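Ceiling mount or table mount for a small garage arm?
Workshop Builds > Arms and Grippers

sterkow_garage
December 8, 2018
Hello all. I am building an arm for sorting kitchen things and small parts in my garage. Before I drill into the beams I made a model in simulation, because holes in wood cannot be taken back. My question is about the mount. On the table, the base eats the best part of the work area. From the ceiling I keep the whole plate free, but I am afraid of vibration. The real plate will have a hole every 20 mm. Has somebody here done both?

Tilladix
Did both. Table mount, always. My ceiling joists moved when my neighbor closed his door, and I lost all of November to recalibration.

zerkar
I disagree with Tilladix. Mine hangs since two years with 12 bolts through a steel plate and it is quiet. The joists must be stiff, that is all. What do you have on the table for testing?

sterkow_garage
Thank you both. My beams are 62 mm thick, I can add a cross piece. For testing I put mugs, plates, two crates, a banana and some small pieces. The white cabinet stands at the left and I would like to keep it there. Current layout: 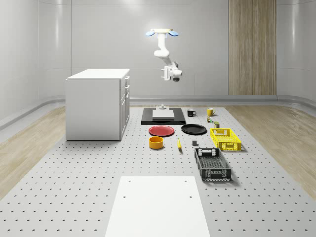 Bauerfeind would turn the black crate sideways before anything else. If it stays lengthwise, the wrist must reach far down at the near end, and on my arm this was the pose where the elbow complained. Also I would test the cabinet early – handles on the side face are hard for an arm that comes from above.

Tilladix
The handles are a good point, and also one more reason for a table mount.

zerkar
Or for a longer wrist. You can check it in the simulation this evening, it costs nothing.

sterkow_garage
I will try the crate in both directions and then pull one drawer. Seven poses are already saved, so I only need to add the low ones. The drill stays in the box until then.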